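Oilcloth or vinyl for a table that gets used every day?
Forum: Around the House > Kitchen and Dining

mallee_root
Posted September 26, 2022
We're after a covering for a table that cops it from breakfast through to homework. I've narrowed it down to a cotton-backed oilcloth from Prundodari or plain vinyl off the roll at the discount place. The oilcloth is nearly double the price. Colour isn't a big worry, but I don't want plain white because every crumb shows. Something like this leafy one, cream background:

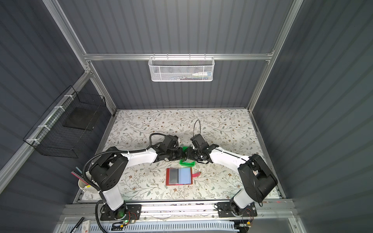

dropscone
Go the vinyl. I've had both and the oilcloth cracked along the table edge after two winters. Vinyl is cheaper to replace when the kids get at it with a texta.

brolga77
Disagree. Cheap vinyl keeps its fold lines forever and stinks for a fortnight. Mine is a Brisov oilcloth, on the table since June last year, and it still lies flat. What size is the table?

mallee_root
168 cm long. I'd want a decent overhang, so call it 2 metres off the roll.

dropscone
Then check the width before you order. A lot of the rolls are narrower than people expect and you end up with no drop on one side. Brolga, do you put hot plates straight on yours?

brolga77
No, always a trivet. Neither of them will take a hot pan.

mallee_root
I had a sample cut sent out so I could see the pattern up close. The print is softer than it looks on the website, the big leaves more blue-green than grey. It's the same print as in the pic below.
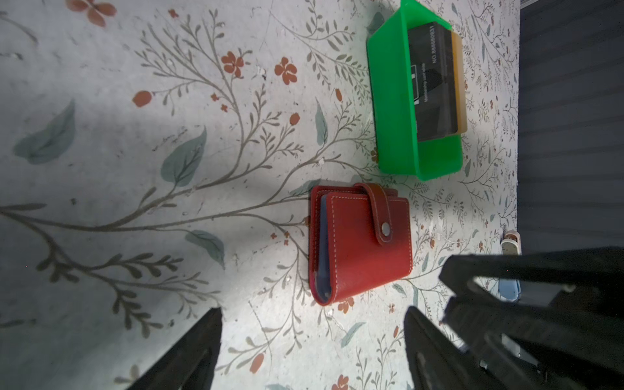 I left a tea bag on the sample overnight and the stain came off with dish soap. Beetroot took bicarb and a bit of rubbing, and there's still a faint pink mark if you know where to look. Haven't tried turmeric yet.

tin_lid
Turmeric will stain either one. Put it out in the sun for a day and it fades.

dropscone
Sun will fade the pattern as well, so I wouldn't.

tin_lid
One day won't hurt it. Mine's been done several times.

mallee_root
Ta all. Leaning oilcloth, but I'll measure the width again tonight before I order.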